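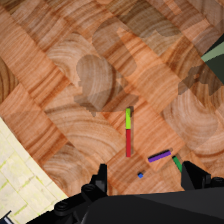
Do you need a real robot arm to use Gromano?

All you need is a decent desktop computer and the installer. Gromano is a simulated pick-and-place workspace, so the arm, the gripper, the table and the little pieces all live on your screen. If you own a real arm you can bring your programs over to it later, but plenty of folks in our club in Hayes never will, and they're having a great time anyway.

I'm Alois Lanz, and I've been playing with the Suldale room in Gromano since June (playing is the right word, my evenings have vanished). It comes from a small outfit called Korkarano. Setup took me 46 minutes, and a good part of that was the download crawling along on my old connection. After that I was jogging the arm over the wooden table and reaching for colored bars, and I was hooked!

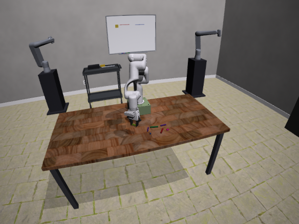

How hard is it to write a first program?

Most beginners in our club had the arm moving to a point and closing its fingers in one evening. You drag the wrist where you want it, save the pose, and string poses together in a list. There is a scripting window too, with plain commands, and you can switch between the two whenever you like.

What I love is how fussy the small pieces are. A bar lying at an angle wants the wrist turned to match, and the tiny cubes leave you hardly any room for a sloppy approach. My advice is to practice the turn by itself before you go down for anything.

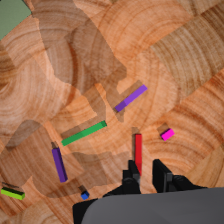

Then there are the layouts. Gromano lets you save a starting arrangement and come back to it as often as you want, and I'm up to 36 of my own now, some of them pretty mean. I name them after soups. Minestrone is the one I can't beat, with two bars nearly touching and a cube right where a finger wants to go.

The run log is another favorite. Mine stands at 703 tries, and you can sort it by layout, by time, or by which grasp you used. I'd like a notes column in there, and a bigger font, please!
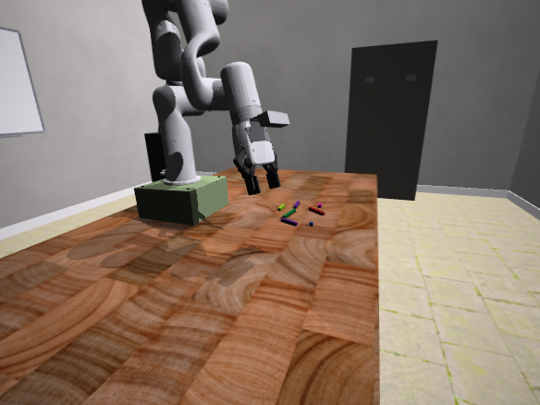 Camera switching is on the number keys, and I flip back and forth constantly: in close to line up the fingers, then out wide to check the path of the elbow. It took me a week to find the shortcut page, tucked under Help, then Extras.

A few gripes, so you have them. Undo only goes back 3 steps. The manual skips over joint limits completely. And my laptop fan howls when the shadows are set to high, so I leave them on medium there and save the pretty setting for the desktop.

I'll put up more when I get through the stacking lessons. If you've built a layout nastier than Minestrone, send it over and I'll give it a go.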